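ホーム > 施設管理 > 点検記録 > 衣類整理・たたみ作業台

当サイトでは利便性向上のためCookieを使用しています。閲覧を続けることで使用に同意したものとみなします。

衣類たたみ作業台 点検チェックリスト(所見付き)

施設:Zaminholm 共用リネン室
点検日:2025年7月8日(火曜日)
点検者:Giorgia Bassi
確認者:Radosław Sadowski
判定記号:○ 適合/△ 要観察/× 要是正/- 対象外

1. 容器および周辺

1-1 容器の縁に欠け、ささくれがないこと ○
所見:手袋なしで縁を一周触診。引っ掛かりなし。

1-2 容器が台の端からはみ出していないこと ○

1-3 未処理の衣類が縁を越えて垂れていないこと △
所見:オレンジ色の容器に、起毛したサーモンピンクの布とマゼンタの布。ピンクの布は縁の内側に当たるまで入っている。垂れ下がりは認めないが、これ以上の追加投入は不可とする。青い布は容器の外、台の上に広げた状態。 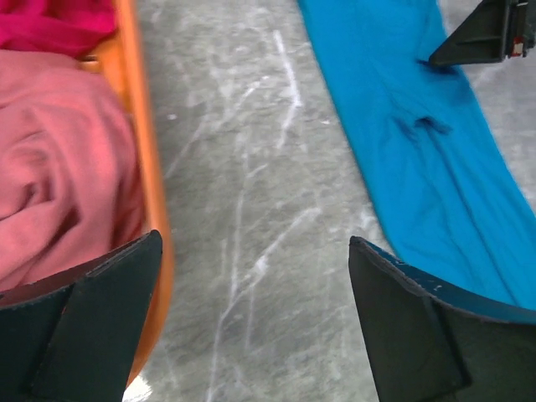 1-4 容器と作業範囲の間に手を置く余地があること ○

1-5 容器底部の滑り止めが剥離していないこと △
所見:2か所で端部の浮き。接着剤で補修し、9月の点検で再確認。

2. 衣類の状態(たたむ前)

2-1 ポケット内に異物がないこと -
所見:当日抽出した衣類にポケットなし。

2-2 縫い目のほつれ、糸の飛び出しがないこと ○
所見:ターコイズのTシャツを抽出。綿、ニット地。襟ぐりの縫い目および側端の二本縫いを対象とした。側端は生地が内側に折れ込むため、たたむ前に一度開いて確認すること。

2-3 台上で平らに置けること △
所見:中央部にたるみ、小じわあり。手のひらで襟側から裾側へ送って均す。引っ張って伸ばさない。

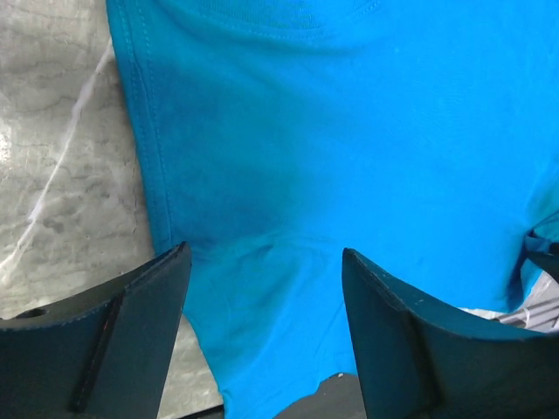

区分B:作業台天板

3-1 天板のがたつきがないこと ○
所見:四隅を順に押して確認。脚部アジャスターの増し締めは不要。

3-2 天板にひび、欠けがないこと △
所見:灰色の大理石模様で白い筋が多く、目視では筋と傷の区別がつきにくい。光沢面の反射も判別を妨げる。目視のみで○としないこと。爪先で筋に直交する方向へなぞり、段差の有無で判断する。前回記録の「線状傷」は段差が確認できず、記載を取り消した。

3-3 天板上に砕片、糸くず、その他の付着物がないこと ×
所見:布の縁の近くに暗色の微小な点が一つ。材質は未特定。衣類を外したうえで乾いた布で拭き取り、残る場合は天板側の欠けとして3-2に転記する。

3-4 有効奥行き600mm以上 ○

3-5 布の浮き、二重折れを残したまま次の工程に進まないこと △
所見:青い布の一部が折り返って立ち上がり、根元が細く寄っている。このまま押さえると折り癖が残る。寄った箇所を先に開き、折り返しを戻してから全体を置き直す。

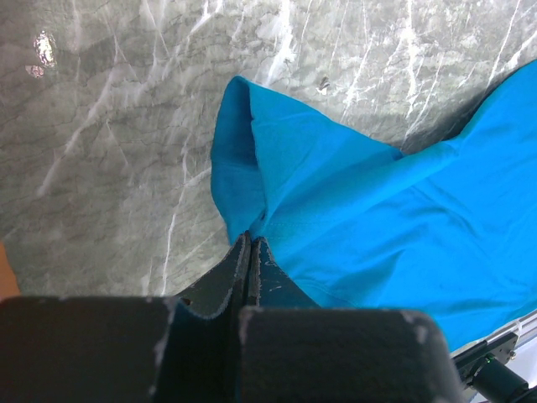

図3 青い布の折り返しと天板の白い筋(項目3-3、3-5関連)

4. 照明・通路

4-1 作業面に手元の影が落ちないこと ○
4-2 天板の反射が作業者の目に直接入らないこと △
所見:立ち位置により光沢が強く見える。照明の向きを調整のうえ再判定。
4-3 通路側に容器、袋類を置いていないこと ○

5. 是正事項

・3-3 付着物の除去と再確認。担当:Abdul-Rahman Annan
・1-5 滑り止めの補修。担当:Aldo Fontana
・4-2 照明角度の調整。Favarの設備窓口に依頼済み、回答待ち。

確認者コメント(Sadowski):3-2の触診手順は次版の様式に本文として入れる。所見欄に毎回書く運用では抜けが出る。1-3は上限を示す線が容器にないため、判定が点検者によって割れる。容器内側に目印を付ける案を検討のこと。

管理番号 2,353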